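Visit to the Plosto demonstration collection site, Dumau

Report of the visiting party, May 3, 2019

The visit was arranged at the invitation of Plosto, which gathers recorded examples of household handling tasks for use in training robot arms. The party consisted of Rawan Khoury and Imad Hijazi, for the Cuvau training partnership. We were received by Ewan Lindsay, who remained with us for most of the day, and were later joined by Dima Azar and Jad Akl.

The purpose of the visit was to establish how the examples are collected, how their quality is checked, and whether the method could be adopted by Cuvau for its own programme on tidying and table setting, due to begin in September. Questions of price were not discussed and are being handled separately.

The morning opened with a short account of the method. Plosto no longer records most of its examples by steering a robot arm from a distance. A person carries out the task with a pair of hand-held grippers while a camera worn at head height records the work. Printed marker cubes fixed to the grippers allow the position of each one to be recovered afterwards. Mr Lindsay explained that operators trained under the earlier arrangement had needed 12 days before their recordings were fit for use. Under the present one they need two.

We were then taken upstairs, where recording is carried out at ordinary tables. The tasks are drawn from a written list, and each entry gives the objects required and the condition in which the table should be left. The operator is free to choose the path of the hands and the order of small movements. Plosto regards this freedom as necessary, as a system shown only one way of lifting an object tends to fail when the object is turned a little. Objects are light and of awkward shape by preference: artificial flowers, toys, trays and similar goods bought from general shops.
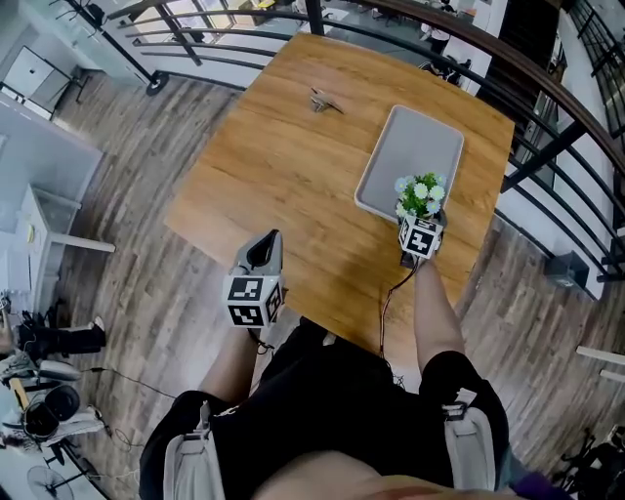

Dima Azar remarked that the flowers had been the cause of more rejected recordings than any other item on the list, as operators were inclined to grip too near the petals, and that she would still rather keep them than replace them with something easier. A model taught on blocks and cups alone, she said, learned very little about where to hold a thing. Imad Hijazi asked whether the rejected recordings were destroyed. They are kept and labelled, and a portion is used to teach the system what a poor grasp looks like.

The party was invited to try the grippers. They are lighter than expected, although the absence of any feeling in the fingertips takes some getting used to. Rawan Khoury completed a simple placing task at the second attempt. It was noted that the cables need attention when the arms are crossed, and Mr Lindsay accepted that this was a fair criticism.

After lunch Jad Akl demonstrated Poojary, the software with which recordings are reviewed. Each recording is looked at by two reviewers working apart, and is passed only where they agree. The commonest grounds for refusal are a marker hidden from the camera for too long, a hand leaving the camera's view, and a task begun before the objects have been set out as the list requires. Written notes are returned to the operator on the same day. We considered this the strongest part of the arrangement and recommend that it be copied closely.

Some matters remain open. The party was not shown how consent is recorded where other people may come into view, and has asked for the relevant form. The task list is at present held in English only. Plosto was also unable to say how well examples gathered at one site carry over to rooms with different lighting and furniture; a comparison is planned but has no date.

The party recommends that Cuvau proceed to a small trial with two operators, using its own objects and its own premises, and that Dima Azar be asked to advise on the wording of the task list. Thanks are due to Plosto for its hospitality and for the time given by its staff.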